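**Gripper comparison, two-arm bench – progress report to Bravance, period ending May**

Work in this period covered the side-by-side trial of the two gripper options at the Pumitdale bench, the Giken parallel gripper and the Yáñez wide-finger gripper. The grant milestone was 400 logged grasp attempts for each option. The Giken set is complete. The Yáñez set stands at 251 and will be finished early in the next period.

The delay on the second set came from the finger pads. The first batch wore through at the leading edge and we stopped the runs until replacements arrived. Attempts made on worn pads have been left out of the count. We have asked the supplier for a harder compound and will report on it separately.

Both arms stay bolted to the near edge of the table for all runs, and the test objects go along the far side so that each arm has to work close to full extension for at least part of the trial. We kept to ordinary household and desk items, as agreed at the start.

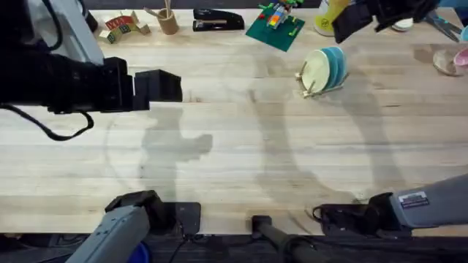 *Bench layout with both arms in position. Plates in the wooden rack, stapler, utensil cup and brick model are among the items on the table.*

Results so far, by object type:

- **Plates in the rack.** The hardest task for both grippers. The Giken fingers get between plates more easily but slip on the rim. The Yáñez fingers hold well once closed and tend to bump the neighbouring plate on the way in.
- **Stapler and scissors.** Little difference between the two. Most failures came from poor approach angles chosen by the controller.
- **Utensils.** Good results when a utensil stands clear of the others. Utensils resting against each other are still often picked up in pairs.
- **Toy blocks and bricks.** The Giken gripper is clearly better. The Yáñez fingers are too broad for the smaller pieces.

Cable routing took more time than planned. The wrist cable snagged twice during long reaches, and we shortened the loop and lowered the travel speed by 30 per cent for those moves. There have been no snags since, although cycle time has gone up as a result.

Spending is on budget apart from the replacement pads, which cost $2,000 including freight. We propose to cover this from the travel line and ask for your approval to do so.

Next period:

1. Finish the Yáñez set on the new pads.
2. Repeat the plate task with both grippers at the slower speed – the current plate figures mix two speeds and shouldn't be quoted yet.
3. Start the controller comparison using whichever gripper scores higher overall.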